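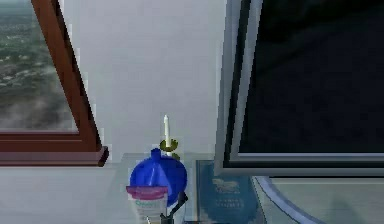 Window over the sink: curtain, blind, or leave it bare?

Forum: Kitchens and Dining Rooms
Started by maplehill_jo, 26 Feb 2019

maplehill_jo wrote:
Hello everybody, I've been reading here for ages and finally have something to ask. We moved into my aunt's old place in July and I've been working my way through it room by room, and now I've come to the kitchen and I'm stuck on one silly thing. The window has the old reddish-brown wood trim, which my husband loves and I've grown fond of, and the walls are white. My aunt always had a gathered cafe curtain across the lower half. I took it down to wash it and it more or less came apart in my hands, poor thing, so now the window is bare and I can't decide what to put back. It's 36 inches wide and it gets strong sun at breakfast. I'd love to hear what you all have over your sinks, and whether you'd do it again!

tansy_and_thyme wrote:
Welcome, Jo! I'm a cafe curtain person through and through. I've had the same pair since my youngest was in school (she has her own kitchen now, goodness) and they go in the wash with the dish towels and come out fine. Get plain cotton, nothing with a lining, and use a tension rod so you don't put holes in that trim. Mine is a Skekex and it has never once slipped.

oldporchlight wrote:
I'm going to be the grump and say leave it bare. Anything that hangs near a sink gets splashed, and then it gets greasy if the stove is close by, and then you're washing it every other week and wondering why you bothered. If you have a nice bit of country to look at, look at it. I took ours down 3 years ago and my wife, who was against it, now says the room feels twice as big.

tansy_and_thyme wrote:
Every other week! What are you frying over there, Porchlight? Mine get washed four times a year and they're perfectly sweet.

oldporchlight wrote:
Bacon, mostly. I stand by it.

Rosine Lecomte wrote:
Good evening Jo, and what a nice thing to be doing up your aunt's house. I sewed curtains for other people for a good part of my life, so I'm not neutral, but I would think about the sun first and the looks second. Strong morning sun will fade a colored fabric in no time, and it will fade that wood too if it's stained. A roller blind in a pale linen weave, mounted inside the opening, lets you pull it down over breakfast and forget about it for the rest of the day. I put a Boyer one in my own kitchen and it wipes clean with a damp cloth. If you miss the softness of a curtain, a little valance across the top will hide the roller, and you can make one from a remnant in an evening.

sprucegoosey wrote:
Seconding the blind, but please don't let anybody talk you into a custom order before you've looked around. I was quoted $344 for one window by Prarkik, and that was before fitting. I ended up with a Sivora off the shelf and trimmed it down myself with a fine saw. Measure the opening at the top, the middle and the bottom, since old houses are never square, and go by the smallest number.

oldporchlight wrote:
$344 to cover up a perfectly good window. I rest my case.

Rosine Lecomte wrote:
Porchlight, you haven't had to butter toast with the sun in your eyes. But I agree on the price, that's a shocking amount for one small blind.

maplehill_jo wrote:
You are all so kind, thank you! I read this out loud to my husband and he's with Porchlight, naturally. I think I'm leaning toward Rosine's blind with the valance, because there's a scrap of my aunt's old curtain that's still sound along the hem and I might be able to work it in somehow. Rosine, would you line a valance that small, or would it hang too stiff?

Rosine Lecomte wrote:
No lining, dear. Just a good deep hem, and back the old piece with a bit of muslin before you sew it on so it doesn't pull. Wash the muslin first or it will pucker on you later.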